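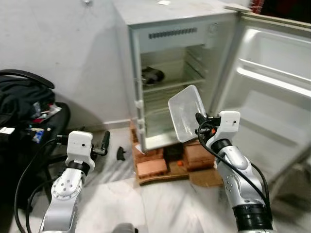 3/23/24

Third day of the seed germination trial and the temperature log is still the weak point. The Wetbridge tomatoes sit on the landing at whatever the house gives them, which last night was 19 at the top of the stairs and a good deal less by morning. The peppers want it steadier than that. For cold treatment of the primulas I keep coming back to a mini fridge, a plain white box with wire shelves and a slotted grille inside under the top edge, nearly empty, so that seed trays could stand well apart on the racks. The door shelf I would leave out of it altogether, as door shelves swing in temperature each time the thing is opened. Damp kitchen roll in a lidded tub, tub on the upper shelf, label on the tub and a second label in the notebook.

Sowed the Rirach lettuce in the two long trays, 108 cells in all. Compost sieved at 6 mm, watered from below for twenty minutes, then drained on the rack. Surface sown with a thin cover of vermiculite. Last year I covered them too deeply and lost most of the first tray, so this time I used the tea strainer and stopped when I could still see the odd seed.

Weighed the remaining compost: 780 g in the small bag. Not enough for the leeks. Add to list.

Sudheer Lobo rang at lunch about the shared water butt. He wants a brass tap fitted instead of the plastic one, which has dripped since October. I agreed, provided he brings the spanner. He also has spare Narnik onion sets and will leave a bag in the porch.

Afternoon spent on the cold frame. The left lid had warped and would not close on the hinge side. Took off both hinges, planed 2 mm from the back edge, refitted with longer screws. It now shuts with a slight gap at the front corner – acceptable until the weather turns wet. Keegan Landry's spare pane is 61 cm wide and too long for the right lid, so the cracked one stays in for now with tape along the split.

Rain from four o'clock. Brought in the labels, which had started to run. Pencil in future. Leeks tomorrow if the compost turns up, otherwise clean pots.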